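Rereading The Salt Clerk

2 June 2019

I finished The Salt Clerk again on Friday night. It's the third time I have read it, and the first time since college. My old paperback has lost its back cover, so I bought a used hardcover online, and that one came with somebody's bus transfer still in it at chapter 5.

For anyone who doesn't know it, this is Joaquim Coelho's second novel, set on a harbor moon called Pellska. The main character, Mazurek, weighs salt for a company that no longer exists. Ships still come in, he still fills out the forms, and for the first third of the book that is most of what happens. Then a ship called the Orkora docks with a cargo that weighs less every morning.

I remembered the Orkora chapters well. I had forgotten how long it takes to get to them. In the hardcover the ship doesn't show up until page 126, and at nineteen I must have skimmed a lot of that, because the business with the sister and the boarding house was completely new to me. I liked it this time. The dinner where they both pretend the letter hasn't come is the best scene in the book. 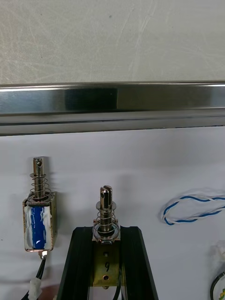

Small solenoid on a white panel, with the steel rail behind it.

The machinery is better than I remembered too. Coelho is good on small mechanical things. The scales stick in cold weather and Mazurek has a whole routine for freeing them, and when the routine fails in the last chapter you understand what it means without being told. I have read plenty of newer science fiction where the equipment just works until the plot needs it to break.

What hasn't held up is the Jikix material. They are supposed to be the original people of the moon, and they get two chapters, both told by a drunk pilot. I kept waiting for one of them to speak. The sequel apparently fixes some of this, but it was only printed once and the cheapest copy I can find is 45 dollars before shipping.

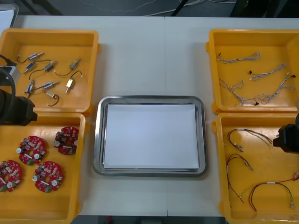

Yasaman Parsa wrote the introduction to the newer edition, and I read that at the library in May before I started. Her argument is that the missing cargo is the company itself, going away a little at a time. I don't really buy it. The numbers in Mazurek's ledger don't follow any pattern I could find, and he says himself that he stopped trusting them after entry 1123. I think the cargo is just cargo and he is a tired man with a bad scale. She is right about the ending, though. He could have left on the Orkora and the book never says why he didn't.

I'm going to try his short stories next. The library has one collection, and it's checked out until the middle of the month.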